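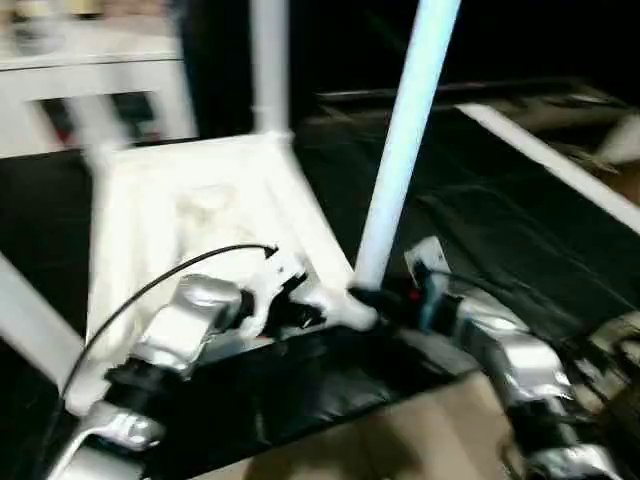 Rocío Llanos wrote in to ask whether the set can stay outside all winter if the cover is on. It can't. The cover keeps off leaves and light rain, but it does not stop frost.

Section 7. Winter Storage
Vendovel patio set 1593
Revised 12/30/24

Before you start, take off the cushions and the umbrella. Store them indoors.

1. Sweep the patio and clear a flat area to work on.
2. Wash the table top and chairs with warm water and dish soap. Rinse with a garden hose on a low setting.

Caution: Do not use a pressure washer, bleach or scouring powder.

3. Tip each chair so that water can run out from under the seat.
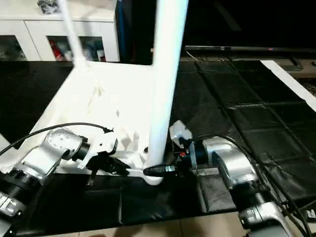
Fig. 7-1. Chair tilted, seat panel and leg

4. Leave everything to dry for 48 hours under a roof or in a garage.
5. Remove the table legs with the hex key. Put the bolts in the small bag and tape it under the table top.

Note: If a bolt is missing, order parts kit 1117. It comes with a new hex key.

6. Check the chair legs for cracks. Do not sit on a chair with a cracked leg.

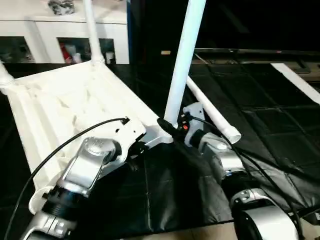

Fig. 7-2. Chair upside down

7. Fold the cover and place it on a shelf. It should be fully dry first.
8. Keep the set away from heaters and out of direct sun.

Caution: Do not lay the table top flat with boxes on it. It may bend. Stand it on its long side against a wall.

In most areas the set can go back outside in May. See Section 2 for table assembly.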